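4.3 Ablegen von Notebooks und Büchern im Regal Amundsen

Dieser Abschnitt gilt für die farbige Ausführung des Regals mit blauer Seitenwand, gelben Böden und rosa Trennwand. Die Montage nach Abschnitt 4.2 muss abgeschlossen sein, einschließlich der Wandbefestigung. Für Regale ohne Trennwand siehe Abschnitt 4.5.

Vorbereitung

1. Notebook vollständig herunterfahren. Der Ruhezustand genügt nicht.
2. Netzteil und alle weiteren Kabel abziehen. Angesteckte Adapter entfernen.
3. Deckel schließen. Zwischen Tastatur und Bildschirm dürfen keine Stifte, Papiere oder Tücher liegen.
4. Böden mit einem trockenen Tuch abwischen. Krümel und Sand verkratzen Gehäuse und Lack.

Hinweis: Geräte, die unmittelbar zuvor geladen wurden, 21 Minuten abkühlen lassen.

Bücher einstellen

5. Großformatige Bände an die Trennwand stellen, kleinere Bände an die Seitenwand. Mit dem jeweils größten Band beginnen.
6. Einzelne Bücher leicht schräg anlehnen. Die Unterkante muss auf ganzer Länge auf dem Boden aufliegen.
7. Standprobe: Boden vorn mit der flachen Hand leicht antippen. Rutscht ein Band nach, Neigung verringern oder Buchstütze Nullon (Zubehör) verwenden.

Vorsicht! Bücher dürfen nicht über die gerundete Vorderkante des Bodens hinausragen. Überstehende Bände kippen beim Herausnehmen des Nachbarbandes nach vorn.

Notebook hochkant handhaben

8. Das geschlossene Gerät mit beiden Händen an den Längsseiten fassen und aufrichten. Nicht am Deckel allein anheben.
9. Lage der Anschlüsse feststellen. Das Gerät so drehen, dass die Buchsen nicht auf einer Auflagefläche stehen.

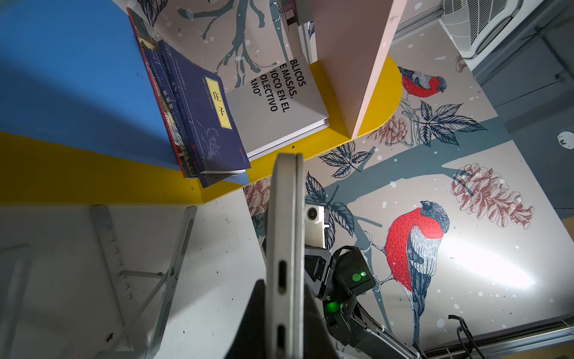
10. Gerät langsam und senkrecht an seinen Platz führen. Zu den Büchern seitlich Abstand halten – Einbandkanten hinterlassen auf hellen Gehäusen Abriebspuren, die sich nur schwer entfernen lassen.
11. Gerät absetzen und erst loslassen, wenn es ohne Gegendruck steht. Bei Geräten mit stark gerundeter Kante den Ständer Sollora verwenden.

Vorsicht! Notebooks nie als Buchstütze einsetzen. Der seitliche Druck einer schräg stehenden Buchreihe wirkt dauerhaft auf den Bildschirm und kann zu Bruch führen.

Hinweis: Die zulässige Belastung der einzelnen Böden steht auf dem Typenschild. Das Gewicht des Notebooks ist mitzurechnen.

Wand hinter dem Regal

Bei Wandbildern und bedruckten Tapeten die beiliegenden Filzpuffer an der Rückseite anbringen. Zwischen Regal und Wand bleiben dann einige Millimeter Luft. Puffer nicht auf frisch tapezierte Flächen drücken. Die Aushärtezeit des Kleisters richtet sich nach den Angaben des Herstellers.

Regelmäßige Prüfung

12. Sitz der Trennwand alle 2 Monate von Hand prüfen. Bei Spiel die Schrauben nach Abschnitt 4.2, Schritt 6, nachziehen.
13. Lackierte Vorderkanten auf Abplatzungen prüfen. Ausbesserungslack unter Bestellnummer 663 anfordern, Farbton angeben (Blau, Gelb oder Rosa).

Ersatzteile und Zubehör über den Kundendienst Braditz. Stand dieses Abschnitts: 16. Juli 2026. Technische Redaktion: Helmi Kinnunen.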